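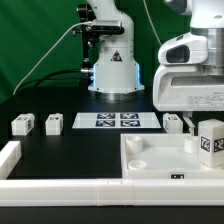 I will defend the row to anyone. When I tidy small things, I set them out in a line on the table first, and only then do they get put away. My family thinks this is fussy (fine, it is a bit fussy!), but tipping everything straight into a box is how I ended up with 2 drawers I couldn't close in January.

And please, do it on a dark table. I bought mine from Hivska, plain black, and white blocks show up on it like teeth. On my old pale desk I'd lose a white cube in plain sight and then find it with my elbow. Dark tops show dust, I know, I hear about the dust every time I bring this up. Wipe it! It takes less time than hunting for things.

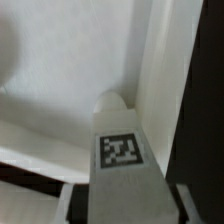 Do the gaps between the pieces matter?
They do, because you need room to get hold of one piece without knocking the next. A finger's width is plenty for small cubes.

I got this wrong for years and packed everything shoulder to shoulder, which looked lovely until I tried to pick up the one in the middle and sent the rest skating off toward the floor.
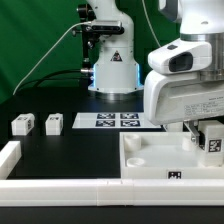 Trays, while I'm at it

I like them shallow. The Esto one I had was deep enough for soup, and whatever went in first stayed at the bottom until I moved house. Give me a low edge and 9 things in it at most, and I'll put them back where they belong.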